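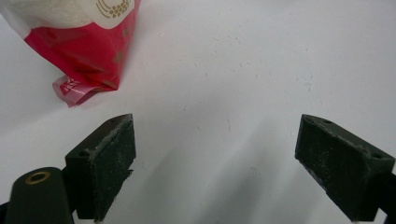 Gripper pads and a bag on the white bench, Skenumham workshop.

About us

Ustex is a planning and purchasing office for small and mid-sized firms that want to buy handling equipment. We work mostly with packers, repair shops and parts distributors. Our customers have usually decided that some of their hand work could be done by a robot arm or a simpler machine, and they want to know what that will cost them before they sign anything.

We do not build robots and we do not sell them. We write equipment plans, put budgets together, run bench trials on the customer's own goods, and sit in on supplier meetings when asked. Our fee is agreed at the start and is the same whichever supplier the customer picks. It is also the same if the customer picks none of them.

How we started

Dinesh Iyengar opened the office in Skenumham after a long stretch in purchasing for a packaging plant. He had bought two palletizing cells there. The first went in on budget. The second did not, and the overrun came almost entirely from things that were never on the quote: floor work, guarding, spare parts, and a second set of gripper fingers when the product changed. The first version of our budget sheet was the list he made of those items afterward.

Matvii Karpenko joined a year later to set up the workshop. He had been a maintenance fitter and then a service engineer, and he looks after all trial work. There are 14 of us now, split between planning and the bench.

What we do

Equipment plans. We visit the site, watch the job being done by the people who do it now, and write down what a machine would have to handle. That covers the full range of items and packaging, the pace, the floor space, the power and air supply, and who will be on shift to clear a stoppage. The plan also says what should stay as hand work. Most plans leave something out of the machine's scope, and we put a price on that too.

Budgets. Every budget we write covers the purchase and the first five years of running. Purchase price is one line. The others are tooling, installation, guarding, training, software fees, wear parts, service visits and the time lost during changeover. If we don't have a firm price for a line, we mark it as open and say who needs to supply the number.

Bench trials. We test picking and gripping on real goods in our own workshop. Soft bags get the most bench time. A crinkled plastic bag has no fixed shape, and a printed data sheet for a gripper will not tell you much about how it behaves on one. We try different finger pads and openings, write up each attempt, and hand over the full log, including the failed picks.

Supplier meetings. We help write the request for quotes and then line the answers up so they can be compared. Quotes come in many layouts, and two prices that look close can cover very different amounts of work.

What we look at on the bench

Most of the questions we get are about arms, and most of the trouble we see is at the fingers. Pads are a wear part. They pick up dust and crumbs, they lose texture, and at some point they have to be changed. We ask suppliers for the price of a replacement set, the delivery time, and how long the swap takes with ordinary hand tools. Those three answers go into the budget before anything else.

Cleaning goes in as well. If a line handles dry food, powders or anything that sheds, somebody has to wipe down the tooling and the surface under it. We put that down as minutes per shift at the customer's own labor rate. On one plan last winter it came to more over five years than the service contract did.

We also ask about spares held on site. Our usual advice is 2 full sets of fingers per station, one fitted and one on the shelf. Some customers need more. A firm that runs nights with no fitter in the building should talk to us about that early.

What it costs to work with us

A first site visit and a short written note costs $2000. The note says whether we think a full plan is worth paying for. If you go on to a full plan, the fee for the visit comes off the bill. Bench time is charged at $548 a day, with Matvii or one of his team at the bench throughout. You are welcome to attend, and we would like you to, at least for the first morning. Travel is charged at cost.

We quote full plans one by one, after the first visit. We don't take a commission, a finder's fee or a discount from any supplier.

Who we have worked with

Lokosport came to us with a returns area where soft goods in plastic bags were being sorted by hand. They had a quote for two arms. After the trials, the plan called for one arm and a better sorting table, with space and power left for a second arm later. The second one is in their budget for next January, as an open line, and they will decide when they have a full season of figures.

Lazaridis packs dry foods in small bags. We wrote their five-year equipment budget and still update it once a year. So far they have bought a case erector and a conveyor, and have put off the picking station. We agreed with that. Their bag supplier was about to change, and it made no sense to pay for tooling twice.

Before you get in touch

It saves time if you can send us a few things with your first message:

A list of the items you want handled, with sizes and weights.
A short note on how the job is done today and how many people do it.
Any quotes you already have, complete with the small print.
The date your budget has to be handed in.

If you have no quotes yet, leave that one out. Samples for bench trials should come in their normal packaging, straight from the line, creases and all. Please send more than you think we will need - bags that have been gripped many times stop behaving like new ones. We return what is left unless you tell us otherwise.

Visiting the workshop

The workshop and office share one building in Skenumham. Trials normally start at 9 a.m. and the bench is cleared by 4 p.m. Visitors should wear closed shoes and sign in at the front office. Parking is at the rear, next to the loading door. For site visits and budgets, ask for Dinesh Iyengar. For trials, samples and anything to do with tooling, ask for Matvii Karpenko.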